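首页 产品 定价 帮助中心 登录

帮助中心 / 邮件编辑器 / 模板与图片

模板与图片：常见问题

Eun-ji Noh 七月更新

本页回答与邮件模板、图片、预览和定时发送有关的问题，适用于 Pukier 的全部付费套餐。账单、名单导入和接口密钥的问题请到对应的分类里找。页面里提到的“编辑器”都指 Herkness，旧版编辑器已经停止更新，只能打开以前的草稿，不能新建。

一、模板

从哪里开始新建一封邮件？

登录后点左侧的“邮件”，再点右上角的“新建”。系统会让你选一个起点：空白、已有模板，或者复制一封发过的邮件。每周发同一种通讯的账户，多数会选第三项，把上一期复制过来改文字。复制时标题、预览文字、正文和图片都会带过来，收件人分组和发送时间不会带过来，需要重新选。

Helldale 模板和其他模板有什么区别？

Helldale 是单栏模板，从上到下只有一列内容，在手机和电脑上的排列顺序相同。其他模板里有双栏的，在窄屏上会把右栏折到左栏下面。如果你的通讯以长文字为主，建议用 Helldale。如果一期里要放很多商品，双栏会省一点高度，但发送前一定要看手机预览，折下来以后商品名和价格有可能离得很远。

模板选错了，中途能换吗？

可以换，文字和图片会保留，区块顺序可能要自己调整。双栏换成单栏时，系统先放左栏的全部内容，再放右栏的全部内容。换之前最好先存一份副本。更换模板这一步不能撤销。

能不能锁住模板里的某些部分？

管理员可以锁。打开模板，选中一个区块，在右侧面板里勾选“锁定”。被锁的区块在邮件里仍然显示，其他成员改不了文字、颜色和链接。一般锁的是页头标志、页脚地址和退订链接所在的那一块。退订链接即使没有锁，也不能删除，删掉以后“发送”按钮会变灰。

模板改了以后，以前的草稿会跟着变吗？

不会。草稿在建立的那一刻复制了一份模板，此后两边没有关系。如果你换了公司地址，需要把还没发出的草稿逐封打开检查页脚。已经排好时间但还没发出的邮件也算草稿，同样要检查，改之前先取消定时。

一个账户最多能存多少模板？

基础套餐可以存 9 个，高级套餐不限。到了上限以后，“另存为模板”会提示先删除旧的。删除模板不影响用它做过的邮件。

两个人能同时编辑同一封邮件吗？

不能。后打开的人会看到只读页面，页面顶端写着正在编辑的人的名字。前一个人关掉页面以后，锁会在 2 分钟内释放。如果对方忘了关就下班了，管理员可以在“成员”页里强制释放，对方没有保存的修改会丢失。

二、图片

支持哪些格式？

JPG、PNG 和 GIF。其他格式在上传时会被拒绝。矢量图请先转成 PNG。动图可以上传，但部分桌面邮件程序只显示第一帧，所以第一帧要能单独看懂，价格和日期不要只出现在后面的帧里。

照片应该存成 JPG 还是 PNG？

实物照片存 JPG，文件会小很多。标志、图标、带透明背景的图存 PNG。截图要看内容：文字多的存 PNG，存 JPG 时字的边缘容易发毛。网格、密孔、细条纹这类图案压得太狠也会糊成一片，导出时质量不要调到最低，导出后放大看一眼再上传。 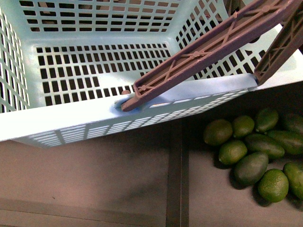

Eun-ji Noh：我们自己的通讯以前全部存 PNG，一期打开要等好一会儿。后来改成照片用 JPG、标志用 PNG，最重的一张图从 609 KB 降到 147 KB，在手机上看没有差别。我的做法是先把图缩到实际显示的宽度再压缩，顺序反过来效果会差一些。

为什么上传后图片变模糊了？

先看原图的宽度。如果原图比区块窄，编辑器会把它拉宽，拉宽以后就模糊。请换一张更宽的原图，或者在右侧面板里取消“撑满区块”。如果原图足够宽，再看是不是从聊天软件里另存下来的，很多聊天软件在传送时会压缩图片，另存下来的已经是压缩过的版本。向同事要图时，请对方用文件方式发送。

图片在收件人那里不显示，是不是上传失败了？

多数情况下与上传无关。不少邮件程序默认不加载外部图片，要收件人点一下“显示图片”才会出来。公司内部的邮件系统尤其常见。请在编辑器的预览里打开“关闭图片”开关，看一看没有图的时候这封邮件还剩下什么。如果只剩下页脚，说明正文写在图片里了，需要把文字移出来。

替代文字怎么写？

选中图片，在右侧面板的“替代文字”一栏里填写。写图里有什么，用一句短话即可。例如商品图可以写商品的名称和颜色。图片本身带链接的，替代文字里要写清楚点了以后去哪里，比如“查看夏季目录”。纯装饰的分隔线可以留空。不要把文件名粘贴进去，读屏软件会把整串字母和数字念出来。

替代文字会影响打开率统计吗？

不影响。打开率靠另外一个透明的小图统计，它没有替代文字，也不会出现在编辑器里。收件人没有加载图片时，这次打开统计不到。反过来，有些邮件系统会替收件人预先加载图片，人没有看，也算一次打开。因此打开率只适合和自己以前的数字比较，不适合当成准确人数使用。看点击数更可靠一些。

能把整封邮件做成一张大图吗？

技术上可以，我们不建议。做成一张图以后，文字不能复制，不能搜索，也不能随屏幕宽度换行，字号在手机上会小到看不清。关闭图片时收件人看到的是一片空白。如果设计师交给你的是一整张图，请让对方把标题、正文和按钮拆开，标题和正文直接输入，按钮用编辑器里的按钮区块。

深色模式下标志看不见怎么办？

黑色标志配透明背景，在深色模式里会和背景混在一起。处理办法有两种。一种是给标志加一圈浅色的边，浅色模式下几乎看不出来。另一种是把透明背景换成实色。编辑器的预览里有深色模式开关，但各家邮件程序对颜色的处理不一致，有的只改背景，有的连文字颜色也一起改，预览只能当作参考。

背景图能用吗？

能用，但请同时设置一个背景色。背景图加载不出来的时候，邮件程序会显示背景色，上面的文字才不至于看不清。浅色文字配深色背景图时，背景色也要选深色。背景图上不要放文字和标志，它在不同宽度下裁切的位置不一样。

图片库里的图删掉以后，已经发出的邮件会怎样？

图片会从已经发出的邮件里消失。邮件里保存的是图片地址，收件人每次打开都会到我们的服务器上取图。删除前系统会列出正在使用这张图的邮件，请看过列表再确认。如果只是想让图片库整齐一些，可以把旧图移到“归档”文件夹，移动不改变地址。

能不能在发出以后替换图片？

可以。在图片库里打开那张图，选“替换文件”，上传格式相同的新图，地址不变。已经发出的邮件下次被打开时会显示新图。有的邮件系统会缓存图片，缓存没有过期之前，收件人看到的仍然是旧图。价格写错这类问题不要只靠换图来处理，请另外发一封更正。

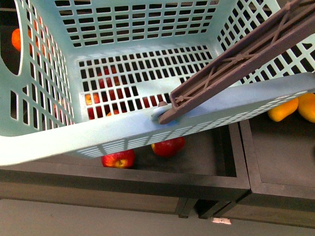 俯视的浅薄荷蓝色塑料篮，篮壁上有成排的小孔。

商品图的背景需要抠掉吗？

看模板。白底模板里放抠好的图比较整齐，放带背景的照片也没有问题，前提是同一期里统一。一期里一半抠图、一半实景，看上去会很乱。抠图后请存 PNG，并且放大检查边缘，有孔洞的物品要检查孔洞里面是不是还留着原来的背景色。时间不够的话，就全部用实景照片，裁成同样的比例。

怎样把几张图裁成同样的比例？

在图片库里勾选多张图，点“批量裁切”，选比例。裁切以中间为准，主体偏在一边的图要单独打开来调。批量裁切会另存新文件，原图保留。

图片和文字的比例有没有要求？

编辑器不限制。我们自己的习惯是每个图片区块后面至少跟一段文字，第一屏里一定有可以读的字。只放图、没有字的邮件，在关闭图片的收件人那里等于没有内容。

三、标题与预览文字

标题写多长合适？

手机收件箱里显示的字数有限，中文标题请把重要的词放在前面。期号、栏目名这类固定的内容放在后面。“Mushi 通讯第几期：本周到货”这种写法，在窄屏上很可能只看得到“Mushi 通讯”几个字，而发件人名称里已经有 Mushi 了，等于写了两遍。可以改成“本周到货”加上具体的品名。

预览文字是什么？

收件箱里标题后面或下面那一行灰色小字。如果不填，邮件程序会从正文开头抓取，经常抓到的是“如果无法正常显示，请点这里”。请在“设置”页的“预览文字”一栏里填写。预览文字应当补充标题没有说完的内容，重复标题没有用处。

标题里能用表情符号吗？

能用。少数旧版邮件程序会显示成方框。建议最多用一个，放在末尾，显示不出来的时候不影响阅读。

标题里怎么插入收件人的名字？

点标题栏右边的“变量”，选“名字”，然后填写备用值。备用值在联系人没有名字时使用，常见的填法是“您好”或“读者”。不填备用值的话，没有名字的联系人会看到一个空格和一个逗号。发送前请用“以某位联系人预览”功能，挑一位有名字的和一位没有名字的各看一遍。

变量显示成了花括号是怎么回事？

多半是手工输入时用了中文输入法的括号，或者从文档里粘贴时带进了看不见的格式。请把那一段删掉，用“变量”菜单重新插入。粘贴正文时请选“粘贴为纯文本”，这样可以避免大部分这类问题。

四、预览与测试

预览和测试邮件有什么不同？

预览在浏览器里生成，速度快，适合边改边看。测试邮件会真正发到你的邮箱，显示的是邮件程序处理过的样子。正式发送前两样都要做。测试邮件的标题前会带“测试”两个字，正式发送时自动去掉。

测试邮件能发给几个人？

一次最多 9 个地址，用逗号隔开。收件人不需要有 Pukier 账户。测试邮件不计入每月发送量，里面的退订链接点了也不会退订。

测试时应该看哪些地方？

先看手机，再看电脑。每个链接都点一遍，包括图片上的链接和页脚里的链接。复制上一期改出来的邮件，最容易漏改的就是图片链接：图换了，链接还指向上一期的商品。编辑器的“链接检查”会列出全部链接和最后修改时间，没有改过的会排在前面。打不开的地址会标成红色，但地址能打开、内容不对的情况它检查不出来，要靠人看。

为什么测试邮件里的字体和编辑器里不一样？

收件人的设备上没有那种字体时，会换成系统字体。中文字体文件很大，邮件程序一般不会下载。正文请用默认字体。标题一定要用特殊字体的，可以做成图片，替代文字里写上同样的字。

测试邮件里行距变宽了怎么办？

检查正文里有没有空段落。很多人用连续回车来留空白，在编辑器里看着正好，到了某些桌面程序里每个空段落都会变高。请删掉空段落，用区块的“上下间距”来调整。

邮件底部出现“邮件已截断”是什么原因？

邮件的代码太长，收件程序只显示了前面一部分。图片大小与此无关，图片不在代码里面。常见的原因是从文字处理软件直接粘贴了大段内容，带进了很多格式代码。全选正文，点“清除格式”，再重新设置标题和粗体，通常就能降下来。还不行的话，把长文章放到网站上，邮件里只留开头一段和链接。

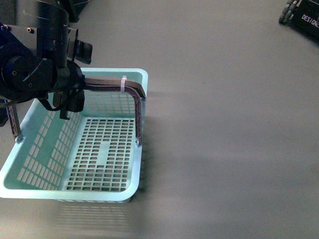
机械臂的黑色夹爪夹着篮子的提手，下方是灰色地面。

五、定时与发送

定时发送用的是哪个时区？

账户设置里的时区。成员个人所在的时区不起作用。排时间的窗口里会写明当前使用的时区，改账户时区不会移动已经排好的邮件，它们仍然按原来的那个时刻发出。

能按收件人各自的时区发送吗？

高级套餐可以。系统按联系人资料里的地区来判断，没有地区资料的，按账户时区发。请至少提前一天排好，否则最早的时区已经过了你选的时间，那一部分联系人会在排定后立刻收到。

排好以后还能改吗？

可以。点“取消定时”，邮件回到草稿状态，改完再重新排。发送开始前的最后 2 分钟不能取消，按钮会变灰。

发送已经开始，发现有错怎么办？

到“正在发送”页点“暂停”。已经发出的收不回来，没有发出的会停住。改好以后点“继续”，剩下的联系人会收到改过的版本。需要更正时，在“已发送”页里选“仅发给已收到者”，系统会把更正邮件只发给先前收到错误版本的那些人。链接写错的话不必暂停，在“链接”页里改目标地址即可，邮件里的链接都经过转向，改完马上生效。

哪天发送效果最好？

没有统一的答案。可以看自己账户的“时段报告”，里面按星期和小时列出点击数。数据少的时候报告会显示“样本不足”，请固定一个时间多发几期再看。我们的产品通讯固定在星期三发，主要是为了让编辑有一个截止日。

为什么发送需要这么长时间？

大名单会分批发送。分批由系统安排，不能关闭。促销邮件如果写了“今晚结束”，请把分批的时间算进去，早一点开始。

同一位联系人在两个分组里，会收到两封吗？

同一封邮件同时选两个分组，只会收到一封。如果把邮件复制成两份，分别发给两个分组，就会收到两封。想避免这种情况，请在第二份的收件人设置里选“排除已收到”。

六、网页版与存档

网页版是什么？

每封邮件发出后都会生成一个网页，收件人点页头的“在浏览器中查看”可以打开。网页版里不显示收件人的名字，变量一律使用备用值。

网页版会被搜索到吗？

默认不会。在“设置”里打开“公开存档”以后，搜索引擎才可以收录。打开前请检查以前的邮件里有没有只给会员的优惠码。每一期也可以单独设为不公开。

发出后改错字，网页版会更新吗？

会。在“已发送”页里点“编辑网页版”，保存后马上更新。收件箱里的那一份文字不会变。

停用账户以后，存档还在吗？

停用后存档页面会保留到当前付费周期结束，图片也一样。请在此之前用“导出”下载全部邮件，压缩包里包含正文文件和图片文件夹，图片路径已经改成本地路径，可以直接在浏览器里打开。

导出的模板能放到别的系统里用吗？

正文和图片可以用，变量和退订链接不行，各家的写法不同，需要手工替换。锁定设置不会导出。

没有找到答案怎么办？

请从账户内的“联系支持”提交，写明邮件编号和使用的浏览器。显示方面的问题请附上收件人那一端的截图，并注明邮件程序的名称和版本。编号在邮件的“详情”页右上角，以字母开头，请完整复制。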